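Unit 8: Reading Quarterly Results and Revenue Guidance
Course notes for Introduction to Corporate Reporting
Instructor: Parisa Bagheri

8.1 Purpose of the unit

Students who have completed Unit 7 should be able to locate the main statements in a published quarterly report. The present unit deals with the part of the report that draws the most attention on the day of release: the comparison between what a company earned, what it had said it would earn, and what outside analysts had expected. These are separate figures, prepared by different people for different reasons, and they should be kept apart in all written work for this course.

8.2 Terms

Reported revenue is the amount recognized under the accounting rules the company follows. It is not the same as cash received during the quarter. A company that ships goods in December and is paid in the spring will normally record the sale in the earlier period.

Guidance is a statement by management of the revenue or profit it expects in a coming period. It is usually given as a range. Guidance is voluntary in most markets, and a company may narrow it, raise it, lower it or withdraw it.

Consensus is an average of the estimates published by analysts who follow the company. Students should check how many estimates are included, as an average of two is far less informative than a wider sample.

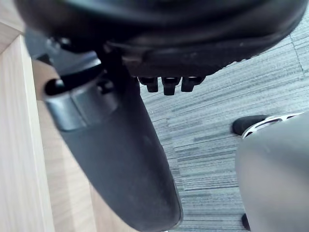

A result is said to miss when it falls below consensus, even if it lies within the company's own guidance. The reverse also occurs. A company may exceed consensus in a quarter and still lower its guidance for the year, in which case the share price will often respond to the second announcement and ignore the first.

8.3 Case: Naltwood and Flekden

The case for this unit concerns two makers of consumer electronics. Naltwood sells finished devices through retail chains. Flekden supplies parts to Naltwood and to several of its competitors. The case packet contains the quarterly report of each company and the transcript of one earnings call.

In the quarter under study, Naltwood reported revenue below consensus and lowered the top of its annual range. The report gave no reason for the change. On the call, the finance director, Golnar Alipour, referred to slower orders from retailers and to a product launch that had been moved to the following quarter. Flekden, reporting later, kept its guidance unchanged.

Students should consider whether the two reports can be reconciled. A supplier may hold its forecast steady after a customer has cut its own if other customers are buying more, if the supplier has fixed contracts, or if it has not yet received revised orders.

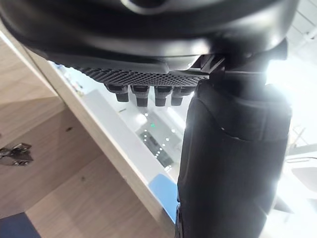
Inventory provides a useful check. Where finished goods rise while revenue falls, the company is producing more than it sells, and a further reduction in guidance is possible. Naltwood's inventory note appears near the end of its report and should be read before the discussion section.

8.4 Currency effects

Both companies sell abroad and report in a single currency. A rise in the home currency lowers reported revenue from foreign sales even when the number of units sold is unchanged. Many companies therefore publish growth at constant exchange rates as an additional figure. Students may cite this figure but must label it clearly and give the reported figure beside it.

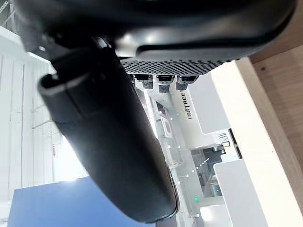
Figure 8.1. Gripper, with perforated grille.

8.5 Written assignment

Prepare a memorandum of no more than 2000 words addressed to an investment manager who has not read either report. The memorandum should state Naltwood's result against guidance and against consensus, assess the explanation given on the call, and say whether Flekden's unchanged forecast appears reasonable. Calculations belong in an appendix.

The assignment counts for 30 percent of the course grade. Questions on the accounting notes should be directed to Rostam Babaei, and requests for an extension to Elaheh Ghaffari at the department office.

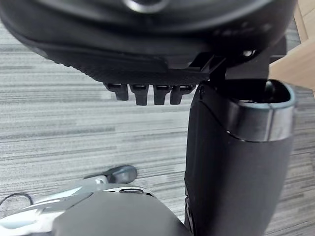

Figure 8.2. Underside of the gripper housing, with textured band.

8.6 Preparation for Unit 9

Unit 9 covers segment reporting. Read the segment note in the Naltwood report and list the divisions for which operating profit is shown separately. Bring the list to class.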